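Keeping a Kitchen Cell in Working Order

Among the test cells operated by Rirkeck at its Skurnelcombe site, the one known as Kundora is the most domestic in appearance. It consists of a single arm with a two-finger gripper, a fixed camera, and a length of kitchen counter. Responsibility for its upkeep rests with Mawar Tambunan, senior maintenance technician, who spoke with the staff bulletin about what that responsibility involves.

Ms. Tambunan joined the site after a period servicing packaging lines, where, she said, a machine performed one motion and was judged on that motion alone. The kitchen cell asks for a different kind of attention.

"On a packaging line I could hear a fault from across the floor," she said. "This arm moves slowly and it never does the same thing for very long. I had to learn to look at it."

The day begins with the arm at its rest position and the power to the gripper off. Ms. Tambunan wipes the finger pads with a damp cloth, dries them, and checks each for cuts or hardened spots. She then follows the cable by hand from the gripper back to the wrist. The cable is given enough slack to permit full rotation of the wrist, and its length is checked again with the joint turned to both limits.

"If it is too short, it pulls on the connector. If it is too long, it finds something to catch on," she said. "We went through several lengths before we settled."

The connector has been the principal source of trouble. In December the gripper began to lose its position signal for brief moments, always with the arm extended toward the back of the counter. The fault could not be reproduced on the bench. Ms. Tambunan replaced the cable, then the control board, and finally took apart the wrist housing, where she found one pin seated lower than its neighbors. The housing had been closed over it at the previous service.

"I had closed it myself," she said. "I wrote that in the log as well."

The wrist is now opened after every 2,000 cycles. The counter stood at 3,302 on the morning of the interview, and the next service had been entered on the schedule board beside the door.

Calibration follows the mechanical checks. The arm is driven to 13 reference points, and the position reported at each is compared with the value on file. A point that fails is measured a second time before any correction is made. Ms. Tambunan does not permit corrections to be entered from memory, and the forms, designed by her predecessor at the Kongkaew workshop, are still completed on paper.

Only then is the counter laid out. Items are placed by hand, and the gripper is kept well above them until the person setting up has stepped back.
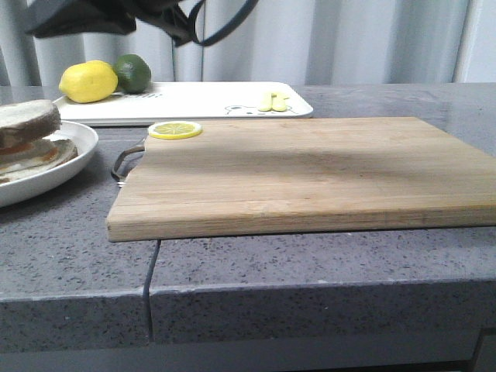 The Kundora cell, with the gripper above the back of the counter and a lemon slice on the cutting board.

Food brings its own demands. Juice and crumbs reach the finger joints, and the pads lose their grip if residue is left to dry. "Citrus is the one I watch," Ms. Tambunan said. "I clean the pads after any session with lemon, even a short one." The cutting board is washed separately and returned only when fully dry.

Asked what she would change, she named the wrist cover, which is held by small screws that wear at the head. She has requested a hinged cover — the drawing is with the workshop — and has set aside a box of 50 replacement screws in the meantime. The request remains open.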